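Burkutura Table Cover Roll, White, Matte

Product code: BK-890
Supplied by Balaskas Catering Equipment

Uncoated white paper on a continuous roll, for covering dining, prep and tasting tables. The matte face takes pencil, crayon and ballpoint. Cut to length with the Dava bench cutter or a straight blade.

Specifications
Roll width: 890 mm
Roll length: 56 m
Core: grey fibreboard, open both ends
Finish: matte, both faces
Colour: white
Carton quantity: 5 rolls
Recycling: accepted in kerbside paper collections if free of grease

Sizing
Measure the table top and add the overhang at each end. The 890 mm width suits most two-seat and four-seat café tables. On wider tops, lay two runs side by side with a small overlap and tape the join on the underside. Rounded corners may be left uncovered or trimmed after laying.

Laying
Wipe the table and let it dry before unrolling. Lay the paper with the curl facing down and smooth it from the centre outwards. Clips are recommended for outdoor service. The paper is not a moisture barrier; use the Ustus backed roll where spills are likely or where the timber is oiled.

Storage
Store cartons flat, off the floor and away from direct sunlight. Rolls stored on end may flare at the edges and feed unevenly through the cutter. Organise stock so that older cartons are used first.

Ordering
Sold by the roll or by the carton. Pallet pricing is available to trade account holders. For cut sheets or non-standard widths, contact Krisztina Medve in trade sales with the finished dimensions and quantity.

Page revised Tuesday, October 7, 2025

In use

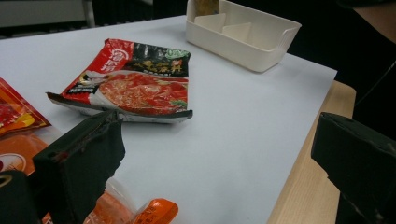 Related products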